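Checking gripper pads and held tools before a shift

Applies to all two-finger cells at the Etdale site. Written by Irfan Abbasi, revised 30 September 2026.

Do this check at the start of each shift and again after any tool change. You need a lint-free cloth, a hex key set and the cell logbook.

1. Put the arm in manual mode and cap the speed at 80 mm per second. Keep the enabling switch in your hand, even for a short jog.

2. Open the fingers fully and look at both pads. Wipe off dust and glue. If a pad covering has lifted at a corner or is worn through, replace both pads – never one alone, as the grip will pull to one side.

3. Try the bracket screws by hand. If one turns, tighten it to the figure on the cell card and write that in the log.

4. Close on the tool at low force. The pads should meet it at the same height on both sides, and the tool should point straight out from the gripper.

5. Jog up a little and hold for two minutes. If the tool creeps or tilts, stop and go back to step 2.

Taped tools need more care. Glossy tape slides more easily than bare plastic, and a loose end can stick to a pad and drag the tool when the fingers open. Press down any edges before you grip. If there is a strip or a wire along the tool, keep the pads off it where you can.

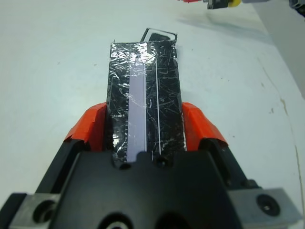
Change the tape after 600 cycles or at the first tear. Cut the old layer away completely, as a second layer on top changes the width and the saved grip position will be off.

Log the pad condition, the tape condition and your initials. Cells on the Gisgate controller also need the cycle count typed in by hand. A cell that fails the check twice stays in manual mode until the shift lead signs it off.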